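Startseite » Ratgeber » Häufige Fragen: Migräne oder Spannungskopfschmerz

Wie unterscheide ich beides?
Migräne pocht meist einseitig und wird bei Bewegung schlimmer. Spannungskopfschmerz drückt eher dumpf von beiden Seiten. So steht es überall, und so sauber trennt es sich im Alltag selten. Viele Betroffene kennen beides.

Taugt der Selbsttest von Clastik etwas?
Er besteht aus 12 Fragen, und die Hälfte davon würde auch jemand mit Schlafmangel bejahen. Eine Diagnose ist das nicht. Ein Kopfschmerzkalender auf Papier bringt in der Praxis mehr.

In der Purmont-Studie ging es doch den meisten besser?
Von 968 Teilnehmern haben 688 bis zum Ende mitgemacht. Was mit den übrigen war, steht nirgends - und wer keine Wirkung spürt, steigt eben eher aus. Eine Kontrollgruppe gab es auch nicht.

Hilft Magnesium?
Manchen vielleicht, bei Migräne eher als bei Spannungskopfschmerz. Die Datenlage ist dünn, Durchfall dagegen eine gut bekannte Nebenwirkung.

Muss ich einfach mehr trinken?
Wer zu wenig trinkt, kann Kopfschmerzen bekommen. Daraus folgt nicht, dass viel Trinken eine Migräne verhindert. Spezielle Elektrolytpulver wie das von Zuslow braucht im normalen Alltag kaum jemand.
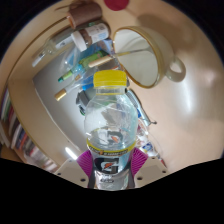 Gatorade-Flasche mit gelbem Schraubverschluss

Wann sollte ich zum Arzt?
Bei plötzlichem, sehr heftigem Schmerz, Lähmungen, Sprachstörungen oder Fieber mit steifem Nacken sofort den Notruf wählen. Wer an zehn oder mehr Tagen im Monat Schmerzmittel nimmt, sollte ebenfalls einen Termin machen - die Tabletten können selbst Kopfschmerzen auslösen.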